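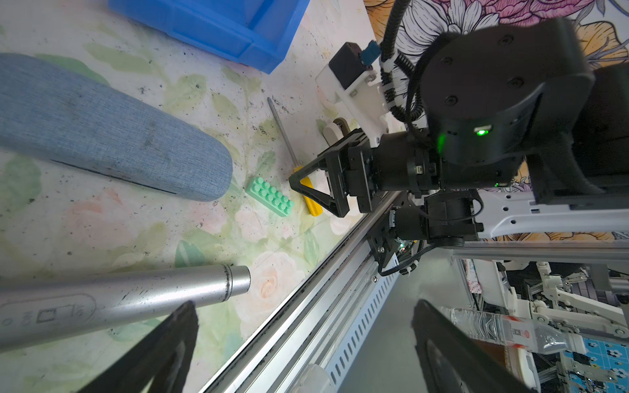
Questions people keep asking us about the Branach Film Society, answered by Fadwa Mahrous, who got the job by missing the meeting.

## Getting in

**Do I have to be a member?**

For the regular season, yes. Our licences cover members and their guests, and the distributors do check. A season membership is $65 and covers 16 screenings. You may bring one guest per night. It needn't be the same guest, and we don't keep notes.

**Can I just turn up on the night?**

You can turn up and join on the night, provided there's a seat left. The hall holds 100, and most nights that isn't a problem. The night we showed the three-hour Hungarian one it really wasn't a problem.

**When do the doors open?**

Half past six, film at seven. There's no advertising and no trailers, so seven means seven. If you've spent your whole life arriving 20 minutes after the advertised time, you'll miss the murder.

**Where do I park?**

Behind the library. Please leave the spots beside the bakery alone, as the baker starts work at an hour when some of you are still arguing about the ending.

## The films

**Who picks them?**

Five of us, between Christmas and the end of January, with a lot of email. Any member can nominate a title. Write it on the sheet by the door or send it to Hanane Berrada, and include the director's name, as there are more films called *The Visitor* than you'd think.

**Why did you turn down my suggestion?**

Usually money or rights. Some films have no Australian distributor at all, and some have one who wants more for a single screening than we take in a season. Once in a while it's that we watched it.

**Do you show anything in English?**

Plenty. This season it's close to half. The subtitled films draw better crowds, though, possibly because people at the back can't hear the hall speakers anyway.

**What is the Linier Prize?**

Our short film competition, open to anyone living in the shire. Films must run under 16 minutes, credits included. Last year's winner was *Samir*, Sherif Morsy's film about a man trying to return a kettle. It's funnier than it sounds and also sadder. Entries for this year are open through April.

**Can I enter more than one short?**

Two per person. We brought the limit in after a certain entrant (hello, Gwion Gwilliam) sent us seven, all of them about the same paddock.

- Send the file on a USB stick or a DVD, labelled with your name and the title.
- Include a written list of any music you've used, and who said you could. 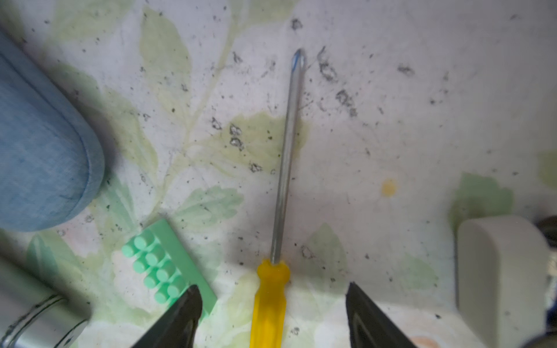 ## On the night

**Can I bring food?**

Yes, within reason. Tea, coffee and biscuits are free at interval. Chips in a crackly packet are legal but will be remembered. Wine is sold at the bar by the glass — please don't bring your own, the liquor licence is the most fragile thing we possess.

**Is there an interval in every film?**

Only in those over 2 hours. Koen Claeys, our projectionist, chooses the spot, and his taste in cliffhangers is cruel.

**How uncomfortable are the seats?**

They're church hall chairs. Bring a cushion. The front row has slightly more leg room and considerably more neck strain.

**Is the hall accessible?**

There's a ramp at the side door and two wheelchair spaces on the aisle. The hearing loop works in the first six rows.

**What about the discussion afterwards?**

It's optional, and you can leave during the credits without anyone taking it personally. If you stay, expect half an hour of chat and at least one person who preferred the book. For *Piltar* we went until the lights were switched off on us, and I still don't know what the horse meant.

**Can I get a refund if I hate the film?**

No. You can have another biscuit.

*Last updated 25 April 2013*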